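Fademeo build notes: picking a shock tune

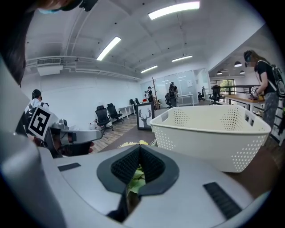 Yellow flowers and green leaves, November.

So the Fademeo frame is welded, it's straight (phew!) and I've moved on to the part I'd been putting off, which is damping. The linkage curve is locked, so now it's all about what the shock does with it.

I've been riding the same test loop with two shocks. It's the Ploltel trail, 700 meters of climbing and then a long, rooty descent with 8 proper braking bumps right before the creek crossing. I hate those bumps, so they make a great test. The first shock is the Lyimo in its stock medium tune, and the second is the same model with a lighter compression stack and one extra volume spacer.

The medium tune felt great in the parking lot and pretty good on the climb. On the way down it was harsh though – my hands were done by the creek, and the rear wheel kept skipping sideways whenever I touched the brake. I opened the compression dial all the way and it helped a little, but I don't want a bike where you start with the dial fully open and have nowhere left to go.

The lighter tune was a big change. The back end stayed down through the bumps and I could brake much later. It does move more when you pedal hard out of the saddle, and I had to add 15 psi to keep it from sitting too deep in the berms. I can live with that! Rebound ended up two clicks slower than on the medium tune, probably thanks to the extra pressure.

I'm going with the light tune for the first batch, and I'll keep the spacer in. If you're heavier or you ride a lot of big jumps, tell me when you order and I'll set yours up with the medium stack. There's no extra charge for that.

Next up is the Flekia rear hub, which is making a noise I don't love. I've had it apart twice already and the bearings look fine, so I'm going to swap the axle and see what happens. More on that next month.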